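About Rowbotham

Rowbotham helps small food businesses decide whether to spend money on automation. A fair share of them leave with a plan to wait. We don't sell robots and we take no commission from the people who do.

Howard Wainwright started the firm after running purchasing for a chain of sandwich kitchens, where he signed for one packing line he still won't talk about. Diệp Ngô handles budgets. Josphat Muli does the site visits and is the one who asks where the power outlets are, who will wipe the thing down, and what happens at noon when it stops.

We have read 171 vendor quotes to date. Most price the arm and go quiet on the rest: grippers, guarding, spare cables, training, floor space. Those extras can add up to 25 percent in the first year, and we'd like you to see that before you sign — not in April, when the invoice comes.
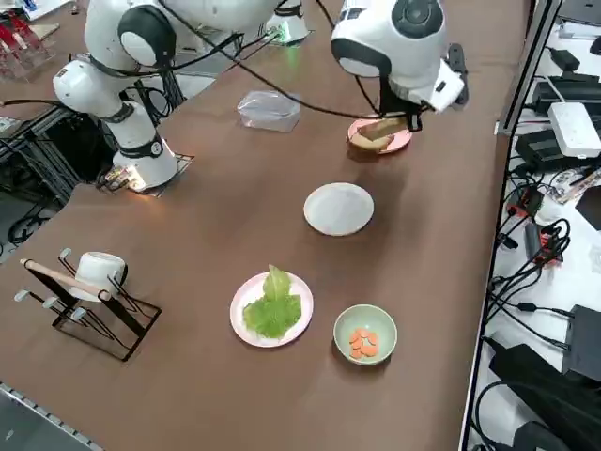
A demo is a good day with someone standing by. We ask for a full shift, with your own bread and your own plates, and we write down every time a person steps in. Some vendors agree to this. Others send a brochure.

A standard review takes six weeks and ends in a 26-page report with a budget, a list of open questions and our opinion, which you are free to ignore. Our office is in Briklow. Byung-chul Ha answers the phone.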